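Clisix home pickup package, three weeks in

We rented the Clisix package for the month of July to see if it could do the fetching and putting away in a small apartment. It's a software and service bundle that runs on a full-size humanoid. You pay for the setup visit, a block of teaching hours and remote support. The robot itself is a separate rental and I won't review it much, except where it gets in the way of the software.

Setup was done by Nuwan Wanigasekara from Clisix. He arrived at 9 in the morning and left a little after 4. Most of that went to mapping the bedroom and teaching the first two jobs, which are called "gather" and "put back" in the menu. Gather means the robot goes along a shelf, takes what you've listed and puts it in a basket. Put back is the same thing the other way.

The shelf matters a lot. Clisix wants open cubbies with no doors, against a wall, with clear floor in front. They also want a basket with a stiff handle that stands up by itself. We tried a cloth bag on the first evening and the hand closed on nothing over and over.

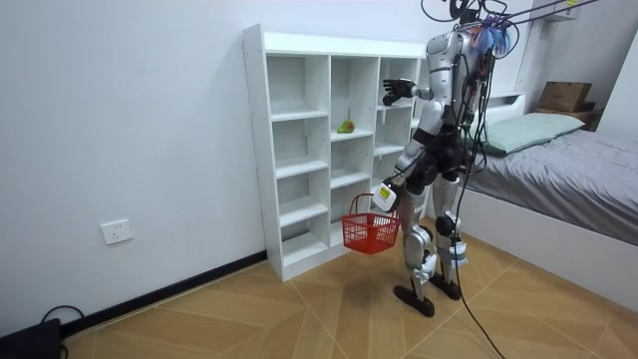
Basket in one hand, the other reaching for the upper shelves. The pear is in the middle column.

Gather is the better of the two jobs. Fruit, socks rolled in pairs and small boxes were all fine once they had been taught. One item takes 60 to 90 seconds from the time the robot faces the shelf, so a full basket is slow going. I stopped watching after the first few days and just listened for the chime. Things lying flat, like a paperback or an envelope, mostly stayed on the shelf. The log marks these as "skipped," and you can send the robot back for them, but it usually skips them again.

Put back is weaker. The placing is gentle, and I had no bruised fruit, but the software leaves items very close to the front edge of the cubby. A lemon rolled off twice. Support told me there is a setting for depth and changed it from their end, and after that it was better on the middle shelves and about the same on the top ones.

Space is the other problem. Our bed is close behind where the robot stands, and the turning routine wants more room than we have. Kumudini Chowdhury, who shares the apartment with me, ended up making a shorter turn for it in the route editor. The editor is plain but it works, and you don't need to know any code. Saving a route logs you out of the tablet every time, and that got old.

Cables need planning too. Ours ran with one trailing on the floor, and the route editor doesn't know it's there. Draw the route so the robot doesn't step back over it.

Price: the package was $600 for the month with 24 teaching hours included. We used most of the hours in the first two weeks. Mutell sells something similar for less, but the version I tried last year had no put back job at all.

Good: careful grip, clear log, quick support by phone.
Bad: slow, fussy about baskets, poor with flat items, tablet logouts.

I'd take it again for a storeroom or a workshop with wide aisles. For a bedroom this size I would wait for the next version, and ask for the depth setting to be fixed before the installer leaves.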